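Zomden Shared Workroom
Progress report to the Trevaskis Fund, June

What the grant paid for

The Trevaskis grant covers cleaning supplies, table repairs and paper goods for the shared workroom at Zomden. We have spent 821 dollars so far. Most of it went to the tables, which had old tape marks and chipped corners. The rest went to cloths, trash bags and a second recycling bin by the door.

Work since the last report

The clear-table routine is now in use. Whoever finishes at a table takes away cups, picks up small pieces and wipes the surface before leaving. The room closes at 9 p.m., and a table should be clear by then. The instructions are posted next to the sink and fit on one page.

We bought 80 cleaning cloths from Zumard. They go through the wash and come back to the shelf folded. Paper towels are still kept for spills on the floor, but we order far fewer of them than before.

The floor mats listed in our application have not been bought. The supplier, Grorkex, changed the sizes it stocks and none of the new ones fit between the tables. We are asking for other prices and would like to keep that money in the same budget line.

Problems

Paper cups are the item most often left behind. People put them down while they work and forget them. Small scraps and crumbs are the other problem. They are easy to miss on a white surface, and a quick wipe can push them to another part of the table. We have added a line to the posted instructions asking people to pick up loose bits by hand first.

Table in the workroom, with the kinds of things the routine is meant to deal with:

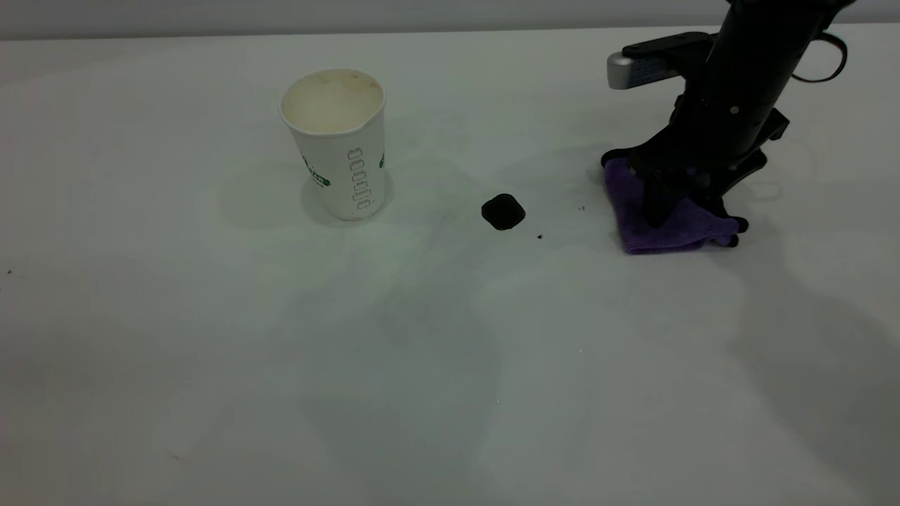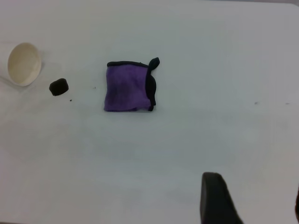
A folded purple cloth on the table, with a cup on its side and a small dark block.

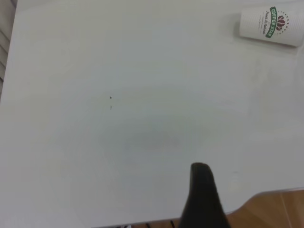
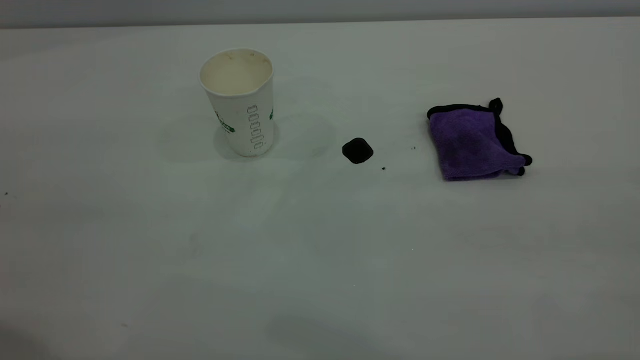 Next steps

We will put 2 more hooks by the sink for used cloths, so that they are kept apart from the clean ones. A small bin for cups will go at the far end of the room. The table repairs are finished and need no further money. We expect to have mat prices in time for the next report and will send them with the remaining receipts.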